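# Moltanura 가사 작업 설정 안내서

## 4장. 천과 가벼운 물건 다루기

로봇이 집안일을 대신해 줄 날이 왔는지 궁금해서 이 장부터 펼친 분이 많을 것입니다. 답은 4.3절에 있지만, 기대치는 지금부터 조금 낮춰 두시기 바랍니다.

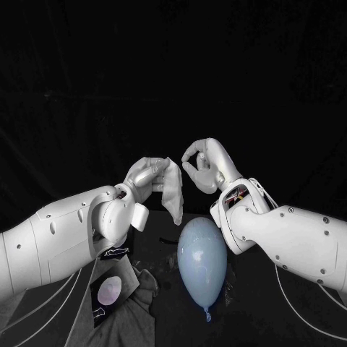 Pringle은 초판을 읽고, 수건 한 장 때문에 설명서를 21쪽이나 읽느니 그냥 손으로 닦겠다고 적어 보냈습니다. 틀린 말은 아니어서 이번 판에서는 쪽수를 줄였습니다. 수건은 줄이지 못했습니다.

### 4.1 시작하기 전에

양팔 작업에서 한쪽 손은 천을 쥐고 다른 쪽 손은 비워 둡니다. 풍선은 힘 조절을 확인하는 데 씁니다. 유리컵으로 시작하고 싶은 마음은 이해하지만, 유리컵은 보증 대상이 아닙니다.

> **주의:** 전원이 켜진 동안에는 두 팔 사이에 손을 넣지 마십시오. 커피잔도 마찬가지입니다.

### 4.2 설정 순서

1. 작업대를 어두운 무광 천이나 판으로 덮습니다. 꽃무늬 식탁보는 사람 눈에만 예쁩니다.
2. 케이블을 팔의 이동 범위 밖으로 빼고, 손목을 끝까지 돌려 당겨지는 곳이 없는지 봅니다.
3. Brurnow 제어 프로그램에서 **작업 > 천 > 한 손 집기**를 선택합니다.
4. 집기 힘을 126으로 맞춥니다. 최댓값은 1000이며, 이 장에서 그 값을 쓸 일은 없습니다.
5. 천을 구겨진 채로 놓습니다. 반듯하게 펴 놓으면 성공률은 오르지만, 그럴 거면 사람이 이미 집안일의 절반을 한 셈입니다.
6. **시험 동작**을 누르고 손가락과 엄지가 천을 무는지 확인합니다. 놓치면 힘을 175까지 올려 다시 시험합니다.
7. 풍선을 두 팔 사이에 세우고 천을 든 손을 천천히 그 위로 옮깁니다. 풍선이 쓰러지면 속도를 한 단계 낮추고 6번부터 반복합니다.

**참고:** 빈손은 대기 중에 엄지와 검지를 맞댄 자세를 취할 수 있습니다. 승인의 표시로 받아들이지 마십시오. 작업 결과는 화면의 기록에서 확인합니다.

### 4.3 그래서, 집안일이 됩니까

| 작업 | 현재 상태 |
|---|---|
| 천 한 장 집어 들기 | 됨 |
| 평평한 면 닦기 | 됨. 모서리는 제외 |
| 둥글고 가벼운 물건 닦기 | 옆에서 지켜볼 것 |
| 수건 개기 | 개었다고 부를 수는 있음 |
| 양말 짝 맞추기 | 지원하지 않음 |

Clustberg 작업장에서는 부품 닦기에 같은 설정을 씁니다. 물건이 늘 같은 자리에 놓이는 곳이라 집보다 사정이 낫습니다. 식탁 위에 리모컨과 영수증이 함께 사는 집이라면 작업 영역을 매번 다시 지정해야 합니다.

### 4.4 자주 생기는 문제

- **천을 놓지 않음:** **손 펴기**를 한 번만 누르고 기다립니다. 여러 번 누르면 명령이 쌓여 누른 만큼 손을 폅니다.
- **풍선이 밀려남:** 바닥에 양면테이프를 작게 붙입니다. 풍선 시험을 통과하기 전에는 그릇으로 넘어가지 마십시오.
- **팔이 중간에 멈춤:** 비상 정지 단추부터 확인합니다. 그다음 케이블을 확인합니다. 설명서를 탓하는 순서는 5장에 있습니다.

개정: 2019년 7월 14일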